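Two-arm demo collecting: does the flowery sheet help or hurt?
Kravets Robotics Forum > Learning from demos

gripwright
Posted 1/31/22
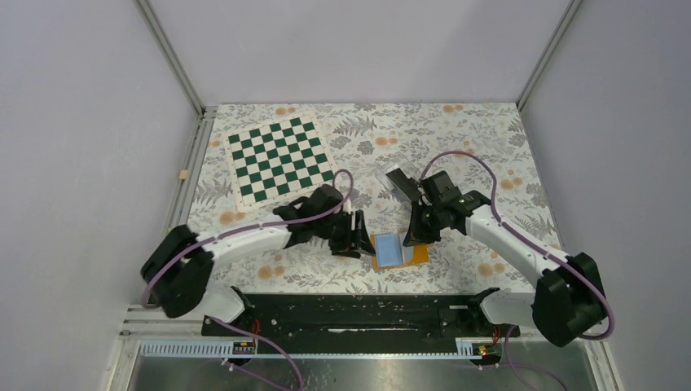 Both arms at the orange and blue item, checkered board still in the back corner.

So pleased with this setup! We're up to 63 demos on the folding task, target is 3000 (I know, I know). I swap the sheet every 10 runs so the policy doesn't get too fond of one background.

nultier_fan
Lovely rig. I'd lose the flowers though. Orange print, orange item, you're making life hard for the vision side.

gripwright
That's the bit I like! If it only learns on plain white it'll fall over the first time it meets a real kitchen table.

Davura
With gripwright here. We went plain for 4 weeks and regretted every one. Do you leave the board in for all of them?

gripwright
So far yes, but I shift it a bit between batches.

nultier_fan
Fair, but get a clean baseline first, then add the mess. Otherwise how do you know what broke it?

arketti
Bit of both? Keep a plain batch aside for testing. And watch those hoses, mine used to hide the fingertips from the top camera on half the runs.

gripwright
Good shout, plain batch is going in tomorrow. Will post the numbers, good or bad!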